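Breakfast with Ludmila Michalík

I got lost twice on the way to Ludmila's and she'd warned me I would. The turn for Grornen comes right after a feed store that closed years ago, and if you're looking for the sign, forget it, there's only the post. By the time I pulled in she was on the porch in her slippers, waving a dish towel at me like I was a plane.

If you've read this blog for a while you'll know I have a thing about people who feed strangers for a living. Ludmila has run the Landa, a breakfast place with 33 seats and one very stubborn griddle, since the October her youngest started school. She's winding down now, and I wanted to catch her before she does.

"Winding down, listen to you," she said. "I'm closing one day more a week. My knees asked me to."

We talked in the back kitchen while she cut noodles for soup (yes, soup at a breakfast place, I'll get to it). She grew up over her aunt's bakery, hated the hours, and swore she'd work in an office. She did, for six years, at Rowbotham, doing invoices. "I was good at it! I liked the stapler. But I'd come home and cook for 12 people and I lived by myself, so, you know, a sign." 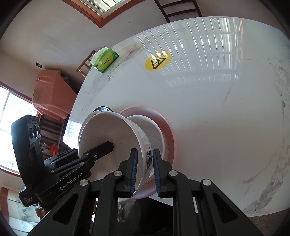
The soup started by accident. One winter the egg delivery didn't make it through the snow, and all she had was chicken stock and a crowd of plow drivers. She ladled it out with toast and figured they'd complain. "They came back the next day and asked where was the soup. I had eggs again! They didn't want eggs." She's kept it on the menu ever since, and she's fussy about how it goes out, always in a white bowl with a flared rim, because she says a straight-sided one makes people drink too fast and burn their mouths. I have no idea if that's true, but I did slow down.

Her regulars are a big part of it. Ruth Bunting has had the window table so long that the seat cushion is hers, she brought it from home. Conceição Bragança supplies the bread and argues with Ludmila about salt every single morning, which I got to hear for myself and it was wonderful. Neither of them gave an inch.

I asked what the hardest year was and she put the knife down for that one.

"The year of the roof. The bill was 3593 dollars and I had maybe half. I didn't tell anybody. Then Ruth saw the bucket in the hall and told everybody."

People started paying ahead for breakfasts they hadn't eaten. She wrote every one in a school notebook, which she still has, and it took her until 28th February of the next year to serve the last of them. "A waffle. For Lacey Wragg. She cried, I cried, the waffle got cold, I made another waffle."

So what happens to the Landa? Her niece might take it. Might not. Ludmila says she isn't pushing.

"If she wants it, she has to learn the griddle. The left side lies to you."

Then she sent me home with a quart of soup and told me to turn right at the post.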